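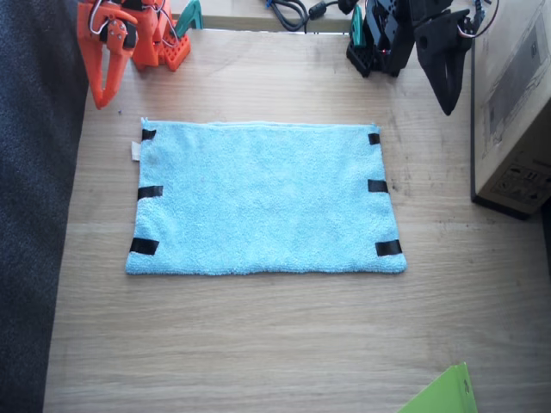

Grindlow Linen Reuse - progress report to the Clongate fund, period ending May

Work in this period went mainly into the microfiber towels. The first batch from Gurance came to 2,139 pieces, mixed sizes and colors, and 1,285 of them have now been checked, sorted and folded. The rest are in bags in the back room and will be done next.

The folding method has changed since the last report. Towels used to be folded in the hand, and the stacks leaned and took up too much shelf. Each towel is now laid out flat on the table with the long sides running across, smoothed from the middle, and folded from the far corners toward the near edge. Short strips of black tape on the two short sides show where to take hold. 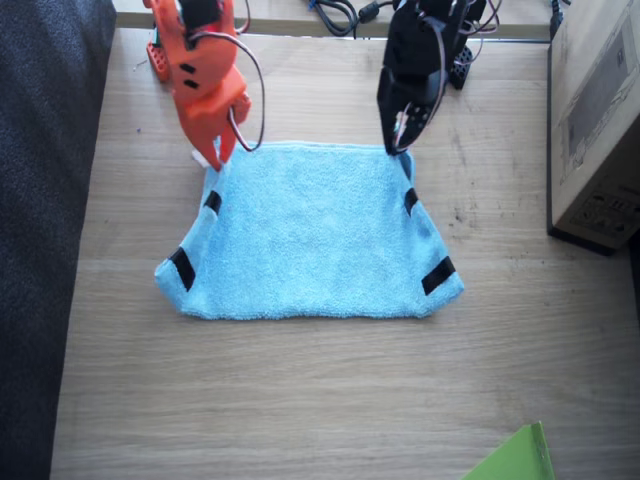
Light blue microfiber towel on the folding table, far edge.

Hems are still the main problem. Many of the towels are no longer true rectangles after repeated washing, and one long edge can be wavy while the other is straight. We fold to the straighter edge and let the other one fall inside. Care labels stay on - Beneš asked for this so that wash temperatures can be read later.

Spending is within budget. Tape and shelf labels came to less than planned, and the difference has been moved to laundry costs. A second table was priced but not bought.

For the next period:
Finish the remaining towels from the first batch.
Send 300 folded towels to Beneš as a trial delivery.
Agree on a size for the second batch. Gurance has offered 2,000 pieces, but shelf space at Grindlow will have to be settled first.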